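Lunch at the Stillis building in Hovgate starts at 11:30 and goes on until two. The building has 237 desks on four floors and one break room, on the second floor, next to the stairs. Everyone who works there has an opinion about it.

For years the break room was an afterthought in office planning. Architects drew it last, in whatever space was left over, and tenants filled it with furniture that had worn out somewhere else. That has started to change. Companies that gave up private offices found that people still needed a place to sit down away from a screen, and the break room was often the only one left with a door. 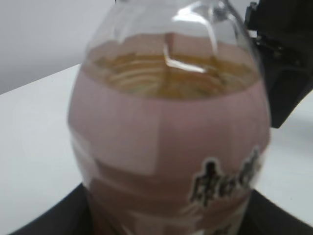

Liem, the design firm that redid the Stillis floors, began by asking workers how long they stayed at lunch. The usual answer was 23 minutes. Most of that went to waiting: for the microwave, for the sink, for a chair. The old room had one microwave and a refrigerator that was cleaned out every August, whether it needed it or not.

The firm's first plan called for a coffee bar with stools. Workers turned it down. They wanted ordinary tables at ordinary height, a second sink and a shelf where a lunch could be left without a name on it. The coffee bar would have cost more than all of those things together.

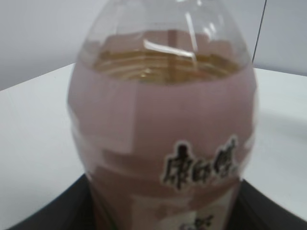 Drinks were a separate argument. The vending machine contract had three years to run, and the prices went up twice in that time. People started carrying drinks in from the grocery store across the road, and the refrigerator filled up faster than before. Liem added a second one, with glass doors, so that old food would be easier to spot. It has helped a little. Small things still pile up on the counter, caps and lids and sauce packets mostly, and they get swept into a drawer at the end of the day.

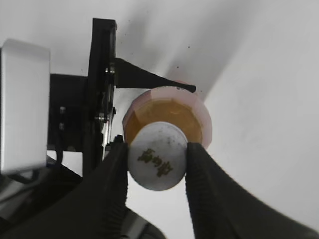

## Noise and light

The hardest complaint to fix was noise. Hard floors and bare walls made a room with ten people in it sound like a train station. Liem put felt panels on the longest wall and rubber feet on the chairs. The lights were changed as well, from cool tubes to warmer lamps on a dimmer, which gets turned up and down all through lunch by people who disagree.

Ceilings get less money than any other surface in a room like this. A coat of white paint is the usual budget, and at Stillis the panels went on the wall for that reason.

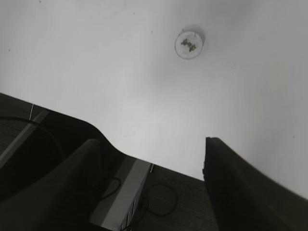
## What it cost

The whole job came to less than the lobby carpet. Grurura, which manages the building, now plans to do the same in two other properties, the larger of them with 524 desks. That one will get two break rooms. The workers there have already asked for ordinary tables.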